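# What happens to the bench people? My placement at Haltwood

I'll admit I picked Haltwood for my placement report because it's two bus stops from my apartment. My adviser, Rajeshwari Nair, wanted everyone in the class to find a workplace where a machine had taken over part of somebody's job, and then go talk to the somebody. I'd heard they'd put a robot arm on the drive bench in February, so I wrote to the shift lead, Stuart Wainwright, and he wrote back the same afternoon with a list of safety shoes I could buy (I already had some, lucky me).

Haltwood takes in used computer equipment from offices, and a big share of that is hard drives. They come in by the crate, still in whatever plastic they were mounted in. Before anything can be tested, the drive has to come out of its carrier and the carrier has to go somewhere sensible. For years that was all done by hand at one long bench. Now there's a robot cell at one end and people at the other, and I spent most of my visits standing between the two, getting in everybody's way.

## What the job used to be

Elsie Crabtree has been on the bench longer than anyone. She told me a normal shift was 260 drives, and that you stopped noticing them somewhere before lunch. Thumb on the tab, pull, turn, set down, next one. She showed me the motion without a drive in her hand and it was so fast I had to ask her to do it again! She also showed me the wrist brace she keeps in her locker. She doesn't wear it much these days, and she was careful to say that could be the robot or could be the exercises her doctor gave her.

Dorothy Horrocks, who sits beside her, had a different take. She liked the repetitive part. You could talk while you did it, she said, or think about dinner, and the hours went. I wrote that down and underlined it because I'd gone in assuming everyone would be glad to see the boring bit go.

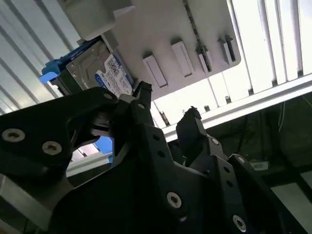 The part I didn't expect was how much of the change is about talking. On the old bench everyone faced each other and worked at more or less the same speed. Now one person per shift is the "cell minder," and the minder stands with their back to the rest. It's a two-hour turn and then you swap. Dorothy hates it and trades hers away whenever she can (usually for a turn at labeling, which everyone else hates, so it works out). Elsie will take as many as they give her.

Asif Khokhar is the technician who set the cell up. He's young, he's friendly, and he talks about the arm the way my uncle talks about his truck. When I asked him what the hardest thing was, I figured he'd say programming. He said fingers. A person picks up a carrier and feels right away if it's sitting crooked, and shifts it without thinking. The arm needs to be told where the part is and which way it's facing, and if a carrier comes in a little bent, all that telling is wrong. So a lot of the minder's work is looking over the parts before they go in. Nobody had that written in their job description when I first visited, and it took Stuart until my last week to get it added.

## Learning to mind it

I got to shadow the training, which was 11 short sessions squeezed in before the shift. Asif ran them off a handout from Tallimia, the company that helped with the installation, and I'm sorry to say the handout was terrible. Everything was called "the unit." The arm was the unit, the part was the unit, the thing you put the part in was the unit. By the second session Elsie had crossed most of it out and written her own words in the margins, and by the fourth, people were photocopying Elsie's. 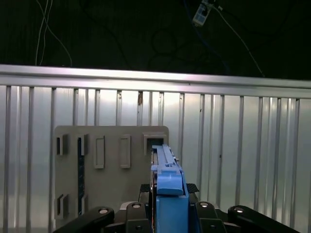 Elsie's version is what the whole crew uses now, and I think it's the best thing I saw at Haltwood. She wrote it from the point of view of someone standing there with nothing to do but watch, which is a real skill and a tiring one. Her first rule is to keep your eyes on the far end of the part. It's easy to stare at the black fingers because they're the bit that looks alive, but with a long blue piece like this one, gripped down at the block, the tip is way out in front near the square holder on the gray board, and a small tilt at the pads becomes a big miss up there. Her second rule is to say out loud what you're about to do before you touch the stop button, so the person behind you knows. Asif told me he'd never have thought of that one.

What bugged me was that she did all this on her own time. I asked Stuart if she'd been paid for it and he went a bit quiet, and then said it was a fair question and he'd take it to the office. As of my last visit she'd been given the title of trainer, and a raise was "being discussed." I'd like to be able to report more than that.

## What changed and what didn't

No one on the bench lost a job while I was there. I want to be careful with that, though. Two people had left before I started and weren't replaced, and when I asked if the robot was the reason I got a different answer from each person. Stuart said the work had been slow. Dorothy said, "Well, what do you think?"

The people who stayed do more kinds of things in a shift. There's minding, labeling, checking parts, and still plenty of pulling drives by hand, mostly the oddball carriers the cell isn't set up for. The breaks went from 15 minutes to 30, but only on minding days, and that has caused more arguments than the robot has.

If I did this project over, I'd spend less time asking people if they liked the robot. It got me short, polite answers. Asking what they did in the last hour got me everything else in this report. I'd also talk to the two who left. I have a phone number for one of them, and Rajeshwari says I can add the interview as an appendix if I get it in before grades close.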